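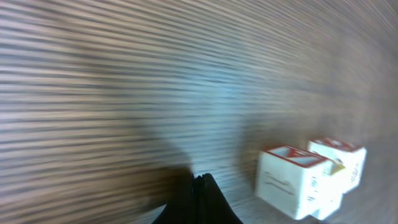
An Afternoon at the Sunurstead Open Day

I went to the open day at Sunurstead on 1st March. They had sent out the invitation in January and I almost let it slide, but my brother-in-law wanted to go and he doesn't like driving in the city.

The building used to be a print shop. You sign in downstairs, get a sticker with your name on it, and go up in groups of 11. We were in the third group, so we had time for coffee.

The first stop was a talk by Randa Bataineh, who runs the training side. She kept it short. Her point was that picking something up is easy to show and hard to repeat, and that most of their week goes into repeating it. One of the tasks they work on took 200 tries before she was willing to put it in front of visitors.

Small boxes on a wooden table

The demonstration I liked best was the plainest one. It was a robot arm, a wooden table and two small white boxes with red edges, open at the top and standing close together. The gripper has black fingers that narrow toward the tip, and there is a camera up near it, so you can follow the work from the arm's side on a monitor. When the arm moves quickly the wood grain turns into long stripes and the writing on the boxes can't be read at all. I watched the monitor more than the table.

Jailson Seixas was running that station. I asked him why the boxes were so close together, and he said a gap makes it too easy. He also told me that shadows give them more trouble than speed does. The gripper throws a dark patch on the table as it comes in, and it changes with the lamps and the time of day. They had the blinds half down when we were there.

A man behind me asked if it could do his dishes. Jailson said no.

The other rooms

Ludix had a room down the hall with a sorting line, but it was packed and we only saw it from the door. Ballora was giving out brochures and not much else. I took one and haven't read it.

We stayed 74 minutes in all, going by the parking ticket. Entry was free and parking was not. There is a lot behind the building that fills up early, so next time I would take the bus and get there for the first group. The coffee was fine.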